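Windovbridge Recipe Cards

Hello, and thank you for looking in. This is the data card for the Windovbridge Recipe Cards, a collection of 132 handwritten recipes copied out, tidied up a little and put into a form that a computer can search. If you came for the recipes, they're in the cards folder and you can start reading straight away. If you came to find out where they're from and how far to trust them, then pull up a chair, this is the right file.

Where the cards came from

The cards belonged to the lunch kitchen at the old Murakami cannery in Windovbridge, which fed its workers every day until it closed. Whoever was cooking wrote the day's dishes on index cards and dropped them in a tin. Over the years the tin filled up, people took cards home and brought them back with butter on them, and several cooks wrote their own opinions over the opinions of earlier cooks (this is my favorite part of the whole collection, and I've kept every one of those remarks, even the rude ones).

Shota Hamada saved the tin when the kitchen was cleared out, and he kept it on top of his refrigerator for a long time before lending it to me. Lilla Erdős read the Hungarian cards, and there are more of those than you'd expect. I did the typing, so the typing mistakes are mine.

What's in each record

Every recipe is one plain text file. At the top come the title, the language, and the cook's initials if there were any. After that comes the recipe as written, with the original spelling, and then a second version in modern spelling with the measurements worked out. Margin notes go at the bottom under "notes", in the order they seem to have been written, though with some of the busier cards I had to guess from the ink.

There is also one table, index.csv, with a row for each recipe. The columns are id, title, language, course, main ingredient, servings, and confidence. Confidence runs from 1 to 5, where 5 means I could read every word and 1 means I could read the title and had high hopes for the rest. 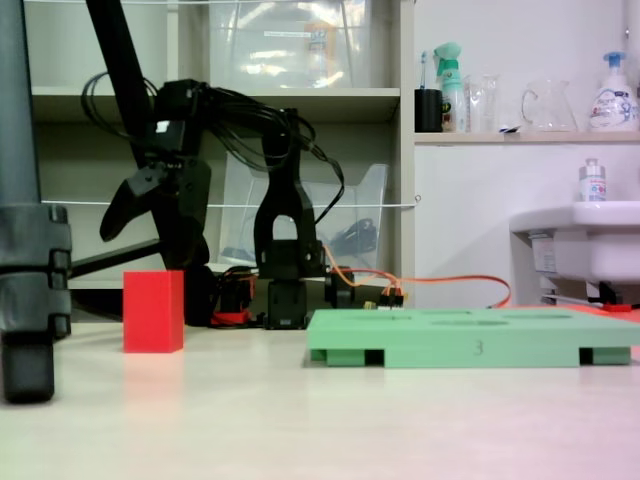 Can I cook from the modern version without looking at the original?

For most of the soups and cakes you can, and I've made a good many of them that way myself. For anything with a confidence of 2 or lower, please read both versions side by side before you buy groceries, and go gently with the salt.

About the measurements

The cannery cooked for 80, and the cards are written for a crowd. I've left the original amounts alone in the first version and scaled them down in the second, usually to a family supper. Scaling is simple enough with potatoes and a real nuisance with yeast, spices and anything that has to thicken. Where a recipe came out strange after scaling, I've said so in the notes and signed it "ed." so you can tell my grumbling from the cooks'.

A few words needed a decision. "A dipper" is the ladle that hung by the stove, and Shota still has it, so we filled it with water and measured: it holds 2 cups. "A tin" could be almost any size and I haven't tried to convert it. "Enough" I've left as "enough".

The Cunditz cards

There's a small bundle with "Cunditz" written across the top corner. For months I took this for a dish, and I went through a great many old cookbooks looking for it. Lilla finally worked out that it was the name of the boarding house up the hill, where one of the cooks had lived before coming to the cannery. Those recipes are plainer and sweeter than the others and lean heavily on dried plums. In the index they're marked with a C before the id, and if you'd like to leave them out you can filter on that. I hope you won't, though, because the plum dumplings are wonderful!

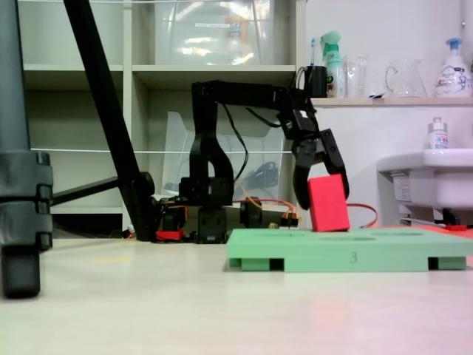
They do take most of an afternoon, mind you. The dough wants a long rest and the plums want soaking, and the card assumes you've got a second person to do the pinching.

Spelling and names

Cooks spelled by ear, and the same stew shows up as "Gestier stew", "Gester" and once "Jestyay". I've used Gestier in the index so that a search finds them all. Nothing has been changed inside the originals. If you're sorting by title, use the title column in the index and leave the one inside the files alone, or you'll end up with three stews scattered across the alphabet as I did.

Known problems

Two cards are stuck together and I've only transcribed the outer sides. Card 47 stops in the middle of the baking instructions, and the oven temperature must have been on another card that's gone missing. Some of the translations from Hungarian have been smoothed more than they should be, and Lilla means to go over the pickles again.

None of the preserving or canning recipes have been checked against present-day safety advice. Please don't put anything up in jars from these cards without following a current, tested method. I've kept them for their history and for the margin notes.

Using and sharing

You're welcome to copy, print, cook from and pass along anything in the folder. If you publish a piece of it, a line saying it came from the Windovbridge Recipe Cards would be kind. Corrections are very welcome, and so are memories from anybody who ate in that kitchen. Send the card's id along with your correction if you can, and tell me how the dish came out.

Last updated Mon 1 August, with new readings for the cabbage rolls.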